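Morning, June

Up at half five. It rained in the night and the yard was still damp, so I left the washing on the indoor rack and put the fan on it. Had toast and the end of the marmalade. Need marmalade.

Ritu rang before seven to say the van to Zellotthorpe had been put back again and would I mind having her boxes one more week. I said it was fine. They are stacked behind the sofa and I have got used to walking round them. She sounded tired. Her mother is staying until the end of the month and has taken over the kitchen.

Spent an hour on the drawers in the bedroom. I have been putting it off since April. The top one was mostly socks, and I paired what would pair and threw out the rest. The second one has a runner that sticks and I had to take the whole thing out to get at the back, where I found a library card, a candle and one of the good napkins from the set Lamduan gave us. The napkin has gone in the wash. The library card expired years ago but I kept it anyway, I don't know why.

Went down to the shop at ten. Marmalade, bread, washing powder, a bag of clothes pegs. The pegs were 80p, the cheap wooden ones, and two had come apart in the bag before I got them home. Saw Decha outside the chemist. He has finished at Mositz and starts at the other place in July, and he is glad to be out of it. He asked after the knee. I told him it was better on the flat and no different on the stairs.

Afternoon

Soup for lunch. Brought the dry things through and did the folding on the bed, as I always do now that the table is covered in Ritu's lampshades. I like doing it there. It is the right height if I stand, and I can put the piles where they need to go without carrying them twice. Towels first, then pillowcases, then tops. The towels have gone thin and I should replace them before winter. I looked at some in the Fung catalogue but they wanted 43 pounds for a set of four, and I am not paying that for towels.

The tops went quickly. I fold them in thirds and then in half, the way Napaporn showed me when we shared the flat over the bakery. She could do a whole basket while the kettle boiled. Mine come out different widths and the pile leans, but they fit in the drawer. I must write to her. I have owed her a letter since her birthday and it gets harder to start the longer I leave it.

The fitted sheet I rolled up, same as ever. I have watched people fold them properly and I have tried it twice. It goes at the bottom of the cupboard where it can't be seen.

Anything with elastic in it I leave until last. It never lies flat. You smooth one side and the other side gathers up again, and if the waistband has been through the wash as many times as mine have then it goes wavy along the seam and there is no straight edge to fold from. I used to iron them. I stopped when the old iron went and I haven't missed it.

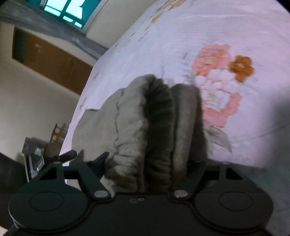

*The grey one on the flowered sheet, still in a heap.*

I do like that sheet. Pink and a bit lavender, with the big coral flowers and the orange-brown ones, and a grey-green leaf coming down under them. It came from the market in a pair with a plain one and I paid 30 pounds for the two. The plain one wore through first. I have thought of keeping this one for summer so it lasts, but then I want it on in the winter too when the room is dark, so it goes on whenever it is clean.

Put everything away by four. The second drawer went back in on the third try. I rubbed a bit of candle along the runner, seeing as I had found one, and it does slide better.

Somkiat came by at five for the ladder and stayed for tea. He is painting his stairwell and has used twice the paint he bought. The first quote he had for the job was 990 pounds, so he is doing it himself and his shoulders ache. We talked about the allotment and whether to bother with beans again. He thinks yes. I think the slugs will have them. He took the ladder and two slices of the ginger cake, one for now and one for later, and forgot his hat.

Evening

Letter to Napaporn begun. Half a page. Told her about the drawers and the knee and Ritu's boxes. I will finish it tomorrow and get it in the noon post.

Still to do: napkin out of the machine, ring Lamduan about Saturday lunch being moved, find the receipt for the Flimier lamp (the switch has gone again), hat back to Somkiat, bulbs for the landing.

Rain again just after nine. Closed the bedroom window and went up early.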